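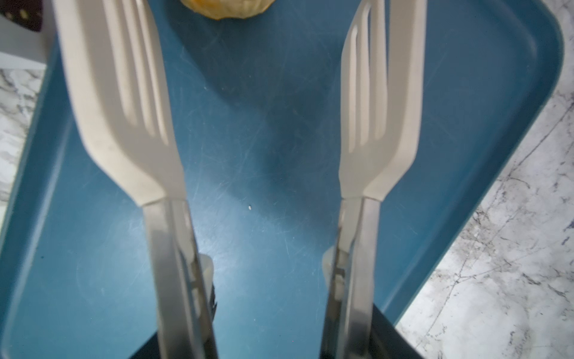 Kitchen robot can clear a tray, but not yet a whole kitchen

By Nele Kleinschmidt
July 2019

GRIDVILLE – A machine that tidies up after breakfast is closer than it was last year, but it is still slow. This is the result of a test series which the small company Skutik has presented in Gridville.

The company lets a robot with a two-finger gripper work over a blue tray on a marble countertop. The fingers carry white plastic tips in the form of a fork, with long slots between the prongs. The task sounds easy: pick up what lies on the tray, put it in the right place, and go on to the next thing.

In the tests the robot made 200 attempts with food and small kitchen items. It finished 161 of them without help from a person. In the other cases it dropped the item, pressed it too hard, or stopped and waited.

Soft things are the most difficult, says the engineering team. A cup has always the same shape, but a ripe fruit does not, and the machine must feel when to stop closing its fingers. Very small things are also a problem. Crumbs stay on the tray, and someone has to take a cloth and wipe them off.

The speed is another question. To clear one tray with seven items, the robot needed 824 seconds. A person does the same in less than one minute, also with a coffee in the other hand.

For shops the situation looks a little better. The bakery chain Kodden wants to try the same gripper behind the counter in its Gridville branch, where the trays are always in the same position and the goods are similar from day to day. The trial shall start in December and will run only in the hours when the shop is closed.

Skutik does not give a price for a home version. The company says that it will first work on the softer grip and on a new control program, which has the name Tarar. Washing the dishes and wiping the counter are not part of the plan for now.

Last updated: 4:15 p.m.

Recent items
- Kodden opens second bakery near Gridville station
- Why folding a towel is hard for a machine
- Supermarket takes back two of its cleaning robots
- Readers ask: Which chores would you give away first?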